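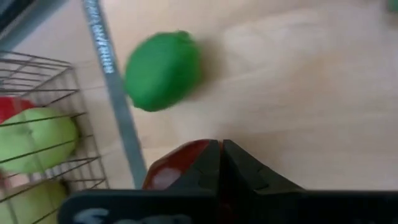 Vonia 2 is perception and grasp planning software for small two-arm benches. It takes in wrist camera and overhead camera streams, keeps a running list of what it thinks is on the table, and hands your controller a ranked set of grasps. We sell it, and we also run it, so this page is longer than the one Jiver gives its resellers and less cheerful. The Jiver brochure says Vonia "sees every object." A wrist view with a dark red fruit half hidden behind the fingers, a light green apple behind basket wires and a lime almost up against a gray strip is the kind of input it gets all day, and "every" is a big word for that. What Vonia does is guess, attach a score to the guess, and let you decide how low a score you'll put up with. That part we like.

What you get

Vonia planner and object tracker, one bench license (two arms, up to three cameras)
Coughlan log viewer, full version
Calibration tool and printable targets
Config files for the bench layouts we have tested
One year of updates from Jiver, email support from us

Price: $600 per bench per year. No discount for a second bench. We asked.

Perception

The tracker fits rough 3D shapes to whatever the cameras give it and carries them forward when the view is blocked. Carrying forward is where most of the value is, and most of the trouble. When a gripper comes down over a piece of fruit, the wrist camera loses a good part of it, and Vonia fills in the missing side from memory. If the piece has rolled in the meantime, the memory is wrong and the score doesn't drop fast enough. Kaiwen Duan in our test room lowered the hold time from the factory setting and got fewer confident mistakes, at the cost of more pauses. His values are in the config folder under "duan_short_hold". Try those before you write to us.

Thin wire is a known weak spot. An open basket gets read as a solid wall in some views and as nothing at all in others. You can draw a keep-out box around the rim by hand, and you should. The automatic container finder works on bins with solid sides. On wire we leave it off.

Color helps less than you'd expect. Green on green gets merged when pieces touch, and shiny dark red skins throw highlights that the tracker sometimes treats as an edge.

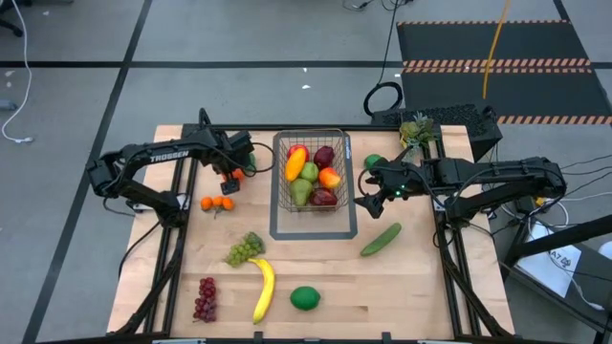 Two-arm bench with wire basket and imitation produce. Grapes, banana and cucumber are out on the wood.

Planning

Vonia plans for each arm and then checks the pair for collisions. Jiver calls this "true bimanual planning." We would call it two planners and a referee. It is fine for sorting and basket loading, where the arms mostly work their own sides and meet in the middle. It won't plan a handover, and it has no idea what to do with something that takes two grippers to lift. If your task needs that, buy something else.

Median planning time on our machine was 155 milliseconds for a single grasp with both arms idle. The brochure number is lower, and Jiver has not told us what computer it used. With both arms moving, times are longer and uneven, so don't build a fixed cycle around the median.

Cable loops are not modeled. If the cable at your wrist hangs out in a curve toward the work, as ours do, the planner will happily route the other arm through that space. Add a padding shape to the wrist link. The shape for our bench is included and will probably be too big for yours.

What we tested

Junhao Han and Shufen Jiang ran 4000 grasp attempts in our test room with version 2.3, all with plastic and foam produce, all on one bench. Of these, 51 ended with an arm stopped and a person having to reset it. We don't know if that's good, as Jiver has never published a number to hold it up against. Bunches of grapes caused more of those stops than any other item: the tracker likes to place the grasp at the middle of the bunch, and the middle is often not where the fingers can close. Pineapples were the opposite. The leaves look hopeless and the planner just goes for the body.

We haven't tested real fruit, wet surfaces, clear packaging or anything in bags. The datasheet lists all of these as supported. Treat that as a claim until you have tried it on your own table.

Coughlan log viewer

This is the piece we'd buy on its own if Jiver would sell it that way. Coughlan lines up every camera view with the object list, the scores and the joint positions, and you can scrub back to the moment a grasp was picked. When something goes wrong you can usually see if the shape was bad or the plan was bad. Search is slow on long logs. Export works, though the column names change between versions for no reason we've been given.

Requirements

Linux workstation with a discrete GPU, 8 GB of graphics memory or more
One wrist camera per arm, plus a fixed overhead camera (listed by Jiver as optional; without it we could not keep the object list stable)
Arm driver with joint position streaming
Steady room light. A window across the bench will cost you an afternoon.

Arms and grippers are not included, and neither are cameras. Check with us on arm drivers before ordering. "Compatible with most arms" on the Jiver site means a template you finish yourself.

Setup

Plan on a full day. Calibration is most of it, and it has to be redone if anyone bumps the overhead camera. The wizard reports "Excellent" for nearly any result, so ignore the word and read the error value next to it. Yichen Pan wrote a two-page checklist that goes out with each order from Clulville and replaces chapter 3 of the Jiver manual, where the left and right arm are swapped in the wiring table.

Trial and returns

Thirty-day trial with the full feature set. Please use your own objects and your own basket, and save the logs. If it doesn't do the job, send us one Coughlan log of a typical failure and we'll cancel the license without an argument. Questions about drivers go to Jianhua Qian, who handles orders as well.

Page last changed November 13, 2020. Test results are for version 2.3 only. Version 2.4 is out, and we have not run it long enough to say anything about it.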